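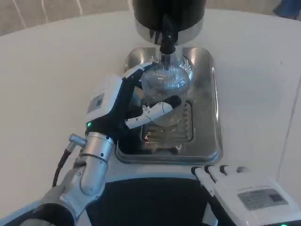 Kuvudton Countertop Coffee Dispenser with Glass Carafe

Item 144-C
Sold by Troleo Kitchen and Office Supply
Availability: in stock

The Kuvudton is a single-spout coffee dispenser for small offices, waiting rooms and shared kitchens. The spout comes straight down from a black head with a polished chrome collar, and the coffee runs directly into whatever you have standing under it. The base is stainless steel with rounded corners. A slotted drip grate is set into the middle.

The carafe is clear, round-bellied glass, so you can see how full it is from across the room. It goes under the spout without a lid. Please fill it no higher than the widest part of the belly.

What is in the box
Dispenser head and base
Glass carafe
Drip grate
Cleaning brush
Printed instructions

Specifications
Carafe capacity: 57 fl oz
Weight, empty: 15 lb
Warranty: 4 years on the base and head, 90 days on glass parts
Finish: stainless steel, chrome and black

Placement
Put the dispenser on a flat, level surface that can stand up to coffee stains. Leave open counter on the left or right so a full cup has somewhere to go. The base has no suction feet. On a very smooth table, use the rubber mat (sold separately).

Daily care
Lift out the grate and rinse it under warm water. Wipe the steel base with a soft damp cloth, then a dry one. Drops left overnight will leave spots, mostly along the front. Do not use steel wool or scouring powder on the base or the collar. The spout should be brushed out once a week. Wash the carafe by hand.

Serving by the cup
You can take the carafe away and use a cup or mug instead. Set it on the grate before you start the pour, and let the spout finish dripping before you pull the cup out. Coffee that gets onto the table should be wiped up right away, including next to the corners of the base. 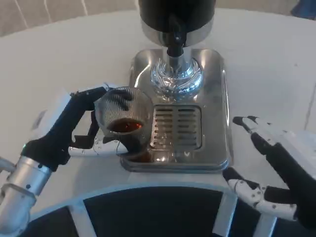 Scanlon wrote in to say that the short pours are fine but the spout keeps dripping for several seconds afterward, and that a folded towel beside the base has saved the break room counter more than once. The same note asked for a deeper tray. We do not have one at this time. The towel is a good idea on wood counters.

Replacement parts
Drip grate
Glass carafe
Spout brush, pack of two
Rubber mat, black

Parts for the older Endton dispenser do not fit this model. The Endton grate is narrower and will slide around.

Shipping and returns
Ships by ground in the lower 48 states. Glass parts are packed in a separate inner box. Report breakage within 15 days of delivery and keep the packing until the claim is settled. Opened units can be returned if they are clean and dry.

Page last updated July 21, 2021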